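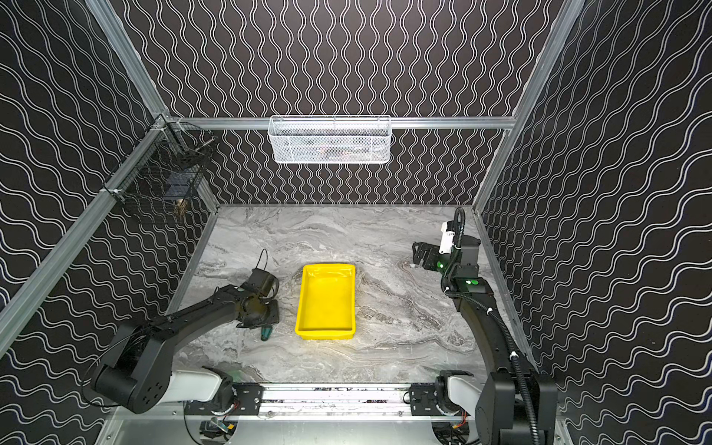
Cover Crops on Rented Ground: Who Pays for Them and Who Gains

Student project report, Stiscombe College, Agriculture and Food Systems
June 2021

1. Background

Much of the farmland in the Skavadine valley is not worked by the people who own it. Leases are short, often a single year, and many are renewed with a phone call in late winter. This project asked whether the length of a lease has anything to do with whether a field gets a cover crop after harvest.

The idea came from a class visit to a grain farm where the fields on one side of the road were green with rye in November and the fields on the other side were bare. The same family farmed both sides. They owned one and rented the other.

2. Question

Are fields on leases of four years or longer more likely to be cover cropped than fields on one-year leases? A second question was whether landowners know what is planted on their land over the winter, and whether they would share the cost of seed.

3. Method

We mailed a two-page survey to farm operators and a separate one-page survey to landowners. Addresses came from the county mailing list kept by the Skavadine extension office. We got back 183 usable surveys, counting both kinds. Together they covered 2133 acres of rented cropland. Surveys with no lease length filled in were left out.

Operators were asked to answer for one rented field only, the one closest to their home. This was done to keep the form short. It also means that far-off fields are missing from the results, and those may be the ones least likely to get extra work.

We followed up with phone calls to a few people who had checked the box saying they were willing to talk. Calls ran from ten minutes to over an hour. We took notes by hand and did not record.

4. Results

Lease length. Fields on longer leases were cover cropped more often than fields on one-year leases. The difference was clear for corn and soybean ground. It was small for vegetable ground, where most growers planted something in the fall no matter what the lease said. Several vegetable growers wrote in the margin that they could not afford the weeds otherwise.

Written and unwritten leases. We expected written leases to go along with more cover cropping. They did not, at least in our surveys. Some of the steadiest users of rye and clover had farmed the same ground on a handshake for decades. One operator called this "a one-year lease I've had since high school."

Seed cost. This was the reason operators gave most often for not planting. The next most common was timing, mainly late corn harvest. Loss of the lease before the soil improved came after that, though it came up in nearly every phone call.

Landowners. Most said they would be glad to see a cover crop. Fewer knew whether there had been one last winter. Owners who lived on or next to the land usually knew. Owners who had inherited land and lived out of state usually did not, and two of them wrote to ask us what a cover crop was. Willingness to pay for part of the seed was low on the survey but higher on the phone, after the cost per acre had come up in the talk. That gap may be our fault, as the form gave no price.

5. The Benkirane lease

One arrangement is worth a closer look. The Benkirane farm, on the east side of the valley, rents out bottomland under a four-year lease with a seed clause. The owner pays half the seed bill each fall. If the lease ends early, the tenant is paid back for the other half of the most recent planting. The clause takes up less than a page.

The tenant's mix is cereal rye and hairy vetch, drilled after soybeans, and oats with radish where the ground comes open by the end of August. We walked the fields in spring. The rye stand was even except for a strip along the creek where water had stood. We took no soil samples, so nothing can be said here about organic matter.

6. Limits

The sample is people who chose to answer, and people who like cover crops are probably more willing to fill out a form about them. Owner and tenant surveys were not matched by field. Rent per acre was left off the form because we were told it would hurt the return rate -- looking back, we would include it as an optional line.

7. Next steps

A copy of the seed clause, with names removed, has gone to the Ploment Land Trust, which is rewriting the leases on its own farms. A second mailing could match owners with tenants and ask about the same field two years in a row. Blank survey forms and the data tables are kept in the department office.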